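Toy library news: shape sorters, returns and the summer shelf
7/19/18

The Sutlow toy library has finished going through the puzzle and sorting shelves, and most of what was on hold can be borrowed again. The ride-on toys and the wooden trains were done in April, so this was the last big group left to check.

Sorting toys take more time than anything else we lend. A doll or a truck comes back in one piece or it doesn't. A shape sorter comes back with a bag of loose parts, and each one has to be matched to its hole before the toy goes out again. A set with a part missing can still be used, but a child who keeps hunting for a shape that isn't there gets fed up pretty quickly, and so do parents.

We had 15 sorters of one kind or another to check. Four were held back for missing pieces, and two were retired because the lids no longer stayed on. The rest are clean, bagged and back on the low shelf by the window.

Please look in couch cushions, under car seats and at the bottom of diaper bags. Parts from our toys have a small dot of green paint on the underside. If you find one, drop it in the envelope at the desk, even if you have no idea which toy it belongs to. Lost pieces also turn up at the Curkstead branch from time to time, and those come over with the monthly box swap.

A few changes to borrowing start with this issue. Sorters and peg puzzles now go out for four weeks instead of two. Several families asked for this, and it makes sense for toys that a child may ignore at first and then want every day. You can still renew once if there is no hold on the toy. Each bag has a new card inside with outlines of the pieces, so you can lay them on the card and see if the set is complete before you bring it back.

For cleaning, warm water with a little dish soap is fine for the plastic sets. Dry the pieces on a towel before they go back in the bag - damp ones start to smell. Wooden sets should be wiped only. Please do not put any of our toys in the dishwasher.

The Escobar Street drop box is closed until the lock is fixed. Returns can be left at the main desk or at the Prombridge community room during open hours. Late fees are waived for anything that was due while the box was closed.

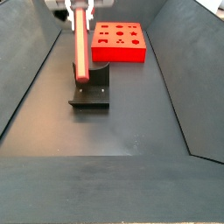

Choosing a sorter by age on the label only gets you so far, and we suggest going by the shapes. For a first one, ask for a set with a circle, a square and not much else. The flat red block is a step up from that. It has the usual round hole in the middle, but there is also a star, an oval, an arch and a cluster of small round holes, so it suits a child who already finds the simple ones too easy. Start with the circle and leave the star for later. To put a hold on any sorter, write its shelf number on a slip at the desk.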